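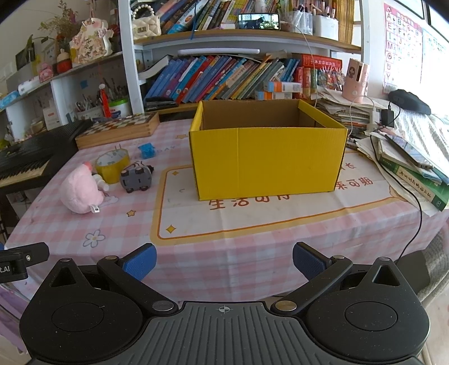
Yellow box on a checked cloth.

8/6/26
By the Tademano maintainers

Tademano: farm implement entries at the port of Akurton
README and data card, second release

Tademano is a table of customs entries for farm machinery and machinery parts brought over the border at Akurton between the wars. Ploughs, binders, cream separators, hay loaders, magnetos, sprockets, canvas for the binder decks, and a truly wonderful number of mower knives. It holds 1000 entries, keyed by hand from the port's carbon copies, and as far as we know it's the only place you can follow a single branch plant's parts orders line by line through the years when the tariff kept moving under everybody's feet.

We love this material and we'd like other people to use it. The rest of this file tells you what is in the table, where it came from, and where you can come to grief with it.

What's in the release

entries.csv, the main table, one row per line on a customs entry
firms.csv, a lookup of importer names with our preferred spelling
goods.csv, our grouping of the goods descriptions
rates.csv, the duty rate as written on the entry, with the clerk's tariff item where there was one
notes.txt, long comments that wouldn't fit in a cell

All of it is UTF-8 with commas and a header row. Dates in the files are year first, then month, then day. The money is in Canadian dollars as the clerk entered it, and we haven't adjusted anything for inflation.

Background

Akurton was never a big port. What made it interesting was Bailly, the implement maker, which put up an assembly plant a short haul up the line at Nundberg so that it could sell binders on the Canadian side without paying the duty on a finished machine. The parts still had to come in, and parts had their own rates, and a gearbox might be a part or might be a machine depending on who was looking at it and how it was crated. You can watch that argument happen in the entries! The same casting goes through as "gear housing, rough" in one season and "machinery, n.o.p." in the next, at a different rate, and then back again after somebody (we assume at the plant) has had a word.

Economists tend to look at this period through the published totals, which are fine for what they are. But the totals put Bailly's castings in the same bucket as a farmer's single replacement wheel, and for anyone interested in how a branch plant lived with a tariff, that's the whole story gone. The entries keep the two apart.

Seasonality is the other thing we'd point you to. Finished machines come through ahead of haying and harvest, as you'd guess. Parts for the plant do the reverse and start piling up in November, once the crop was off and the railway had cars to spare. If you sum to calendar years you will slice right through the middle of a production season. We give a season column for this and strongly suggest you use it.

Main fields in entries.csv

entry_id: our number, which has no meaning outside this project
entry_date: date stamped on the form. Where the stamp is illegible we use the clerk's handwritten date and set date_flag to h
season: the plant season the entry belongs to, named for the harvest it was building toward
firm_raw: importer exactly as written
firm_id: link to firms.csv
goods_raw: description exactly as written, abbreviations and all
goods_id: link to goods.csv
qty and qty_unit: quantity and unit. Units are a zoo (pieces, crates, sets, hundredweight, "lot") and we haven't converted them
value: value for duty
rate_raw: the rate as written
duty: duty collected
drawback: y if a drawback claim is noted on the form, otherwise blank
hand: our guess at which clerk filled in the form, a to f, with u for unknown
quality: good, fair or poor, a judgement of how readable the original was

The goods grouping has 37 headings. We built it from the bottom up, by reading all the descriptions and sorting them until the piles stopped changing, so it doesn't line up with any official classification and isn't meant to. If you want tariff items, they're in rates.csv, but clerks skipped them whenever they felt like it and you'll find long gaps.

There are 49 importers in firms.csv after we merged spellings. Bailly alone had a whole family of them (Bailley, Baily, Bailly Impl., Bailly Implement Co. Nundberg, "the Bailly people"). Merging the small importers took more nerve. Two men with the same surname and the same initial, buying the same rake teeth, might be one man or might be cousins, and we left them separate unless the address matched. Merge them yourself if you're feeling braver than we are, and tell us what you found.

How it was made

The forms were keyed twice by different people, the two versions were compared, and any disagreement went back to the original. Arithmetic was checked after that: value times rate should give duty, and mostly it does, to the cent. Where it doesn't, we left the clerk's figure alone and set math_flag. Please don't "fix" these. Some are slips, but a good many sit beside a drawback note, and we think they record a partial rate that was agreed and never written out.

The sample was drawn by taking forms evenly through each surviving bundle, skipping blanks and voids. Bundles are missing, and they're not missing at random. A damp corner took most of one stretch of winters, and those are exactly the months when the plant was ordering. So counts of parts entries for the affected seasons will be low. They're marked in the season table in notes.txt.

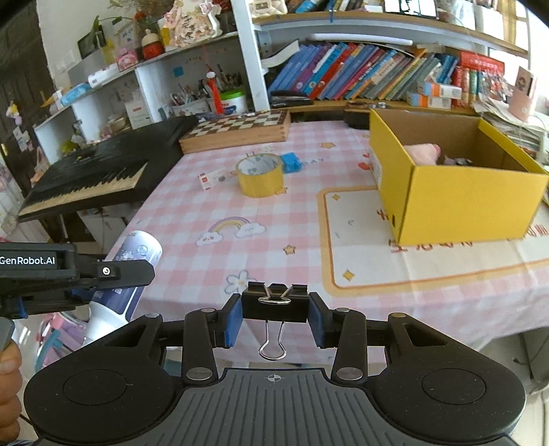 Hugo Le Goff wrote to say that the drawback column in the first release couldn't be trusted for the plant, as he'd found Bailly entries with a drawback note on the back of the form that we had keyed as blank. He was completely right. We'd been working from the fronts. For this release we went through every form again, both sides, and the column has changed a lot. If you did anything with drawback before, please run it again. He also thought that the blank should be split into "no claim" and "can't tell", and that's a lovely idea, though we haven't worked out how to do it fairly for the torn forms.

What it's good for

Teaching, first of all. The table is small enough to open in a spreadsheet and read, and students who glaze over at the words "effective protection" perk right up when they can see a crate of sprockets paying more than the machine they were going into.

It's good for the mix of goods, for timing within a season, for how descriptions drifted as rates changed, and for comparing clerks. That last one surprised us! Hand c wrote out goods in full, in gorgeous detail, and hand e put "mach. parts" on nearly everything, so some of what looks like a change in trade is a change of desk. Always try your result with hand included.

What it's not good for

Don't scale it up to the port's total imports. The missing bundles won't let you.

Don't use it to say what farmers paid. Value for duty isn't a retail price, and for shipments from Bailly's home works to its own plant it's a price the company charged itself. There's a very good paper waiting in that gap and we'd be thrilled if somebody wrote it.

Don't treat Akurton as typical. A port with a plant up the line behaves differently from one without.

Known problems

Quantities marked "lot" can't be compared with anything.
Ditto marks were carried down from the line above. In a few poor-quality forms we weren't sure which line they pointed to, and those rows have ditto_flag set.
Country of origin was left blank so often that we dropped it as a column and moved the scraps to notes.txt.
Names of private buyers are kept as written. The forms are old and the purchases are rake teeth, but if you have a concern about a family name, write to us.

Loading it

Read firm_id and goods_id as text or you'll lose the leading zeros. Read rate_raw as text too, since clerks wrote fractions, percentages, the word "free" and in one happy case "see me". The parsed rate in rates.csv is a number wherever we could get one.

Changes since the first release

Drawback rekeyed from both sides of the forms
Season column added
Several spellings merged under Bailly in firms.csv
Binder canvas moved out of textiles and in with binder parts, where it should have been all along
Typos in goods_raw corrected only where the typo was ours

Reuse

Use it, copy it, teach with it, cut it up. Please say you used Tademano and which release. Corrections are welcome in any form, and a note giving the entry_id and what you think the clerk meant is perfect.

Related items

Tademano, first release (kept for checking older work)
Reading the clerks: sample lines for hands a to f
The Nundberg plant siding, a short history
Season table for the Akurton bundles
Binder canvas and other arguments about grouping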